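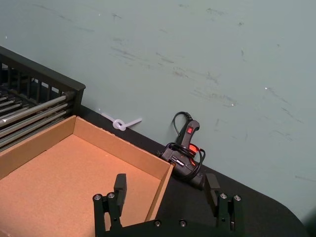 Notes > Workshop > Arms and cells

Search this site Go

Home Archive Workshop Parts About

Re-teaching the small cell, again

I run one arm at one black table against one wall, and every September I tell myself the setup is finished. The wall keeps the minutes of those meetings. It was painted before the arm arrived, a nice matte grey-green, and it has been collecting scratches ever since at whatever height the current program thinks is clear air.

The job this time was the gripper. It had started closing crooked, the left finger arriving before the right like a guest who doesn't know what "seven o'clock" means. On a two-fingered gripper with linkages the usual suspect is a pivot screw backing out, so I put the arm in hand-guiding mode, opened the fingers as wide as they'd go, and went over every screw with a driver. Two were loose. One of them was the one I had tightened in the spring and been proud of.

Order of work, mostly so I can find it next year:

Kill the air of urgency first. Coffee, then power off at the controller, then wait.

Wipe the fingertip pads with alcohol. Gachanja, who sold me the pads, says to replace them yearly. I replace them when they start dropping things I like.

Back each linkage screw out, one at a time, a dab of medium threadlocker, back in. Do not do them all at once. I did them all at once in my first year and spent an evening holding a finger in each hand.

Check the wrist camera bracket while you're there. If it moves even slightly, everything after it has to be calibrated again, and you will find this out last.

Power up, home the arm, run an open and close 9 times with nothing between the fingers, then another 9 with a block.

The block test is where I lost the afternoon. Position 121 is my "hover over the tray" pose and it had drifted low, low enough that I could hear the pad brush the cardboard. The tray is a shallow box because I have gone through two proper ones and cardboard is cheaper to hit. I raised the pose, saved it as 122, then renamed it 121, then could not remember whether the controller renumbers. (It does. The Harus manual covers this on page 255, under "Other.")

Esther Nyamweya came by while I was reading page 255 aloud in a voice. She looks after the bigger cells at Sellholm and has a low opinion of hobby tables, mine in particular. She wanted to know why there was a corded tool leaning against the wall, inside the reach of the arm, with its cord wound around its own middle. I said it was parked. She said parked things have a parking spot. I have now added a keep-out zone along the back edge of the table, and the tool is going on a hook as soon as I buy a hook.

She also told me to log the cycle count at each service. It was at 551 since the last one, a number that would make her machines laugh - they do that before lunch - but I wrote it on masking tape and stuck it to the controller.

Still to do: new pads from Esovent if Gachanja is out of them, the hook, and a fresh calibration, seeing as the bracket did move. Slightly.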